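## Part 8: Setting up the house for a comedy night

By now you should have your Kulero desk plugged in, your user account made and your first event saved as a draft. Well done, that really was the fiddly bit! This section takes you through a stand-up night, from the seating plan to the moment the doors open. It was written by Afia Gyamfi with a good deal of help from Afia Asamoah, who ran the front of house at the Ofori Rooms for years and has seen most things go wrong at least once.

### Before you start

You will need:

- the name of every act, spelt the way the act spells it
- your licensed capacity (the number on the certificate, please, and never the one you remember)
- the door time, the start time and the curfew
- a phone number for whoever is managing the night

**Note:** Kulero will accept up to 3000 seats in one plan. If you have fewer than 1000, choose *Small house* when it asks, and you will be spared several screens of questions about turnstiles.

### Building the running order

1. Open your draft and tap **Acts**. Add the compère first, as every other act is timed from their opening spot.
2. Add each act in turn with a set length in minutes. Comics do overrun, bless them, so leave the **Buffer** box ticked. It puts a short gap after each name and you can shorten any of them later.
3. Put in the interval. Most clubs like it after the second act, but if your bar is slow (and you will know if it is) give it a bit longer than feels polite.
4. Tap **Check times**. Anything that runs past your curfew turns red. Drag the acts about until the red has gone, then tap **Save order**.

**Caution:** saving the order sends it to every act with an email address on file. If you are still haggling over who closes the show, use **Save quietly** instead.

Dressing room requests live under **Hospitality**, one line per act, and they print on a separate sheet so that the kitchen need not wade through the lighting notes. 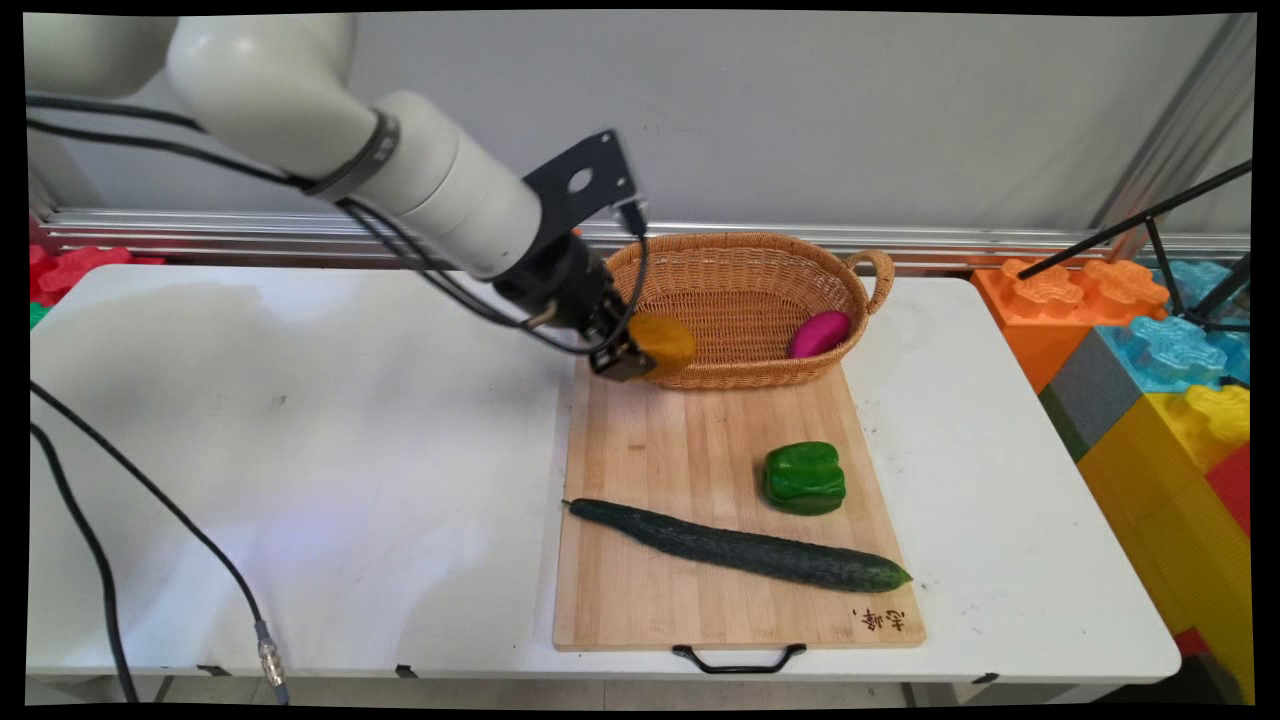

### Opening the doors

5. An hour before doors, wake the Wokov scanner and hold it near the desk until it chirps twice. One chirp means it has found the desk but has yet to fetch tonight's list, so give it a moment.
6. Scan a test ticket. The screen should say *TEST - LET THEM IN*. If it says *WRONG NIGHT*, go back to your draft and look at the date, as it is nearly always last Thursday's show still open.
7. Tap **Doors** and choose **Open**. The count in the corner starts at nought and goes up with each scan.
8. If you have to stop the show for any reason, press and hold **Hold house**. Scanning stops at every door and the manager gets a text. Your usual evacuation plan comes first, always, and the desk can wait.

**Note:** error 297 means that the Jestier ticket printer is out of paper. The roll goes in with the shiny side facing you.

When the last act is off, tap **Close night** and leave the desk switched on until the takings report has finished printing.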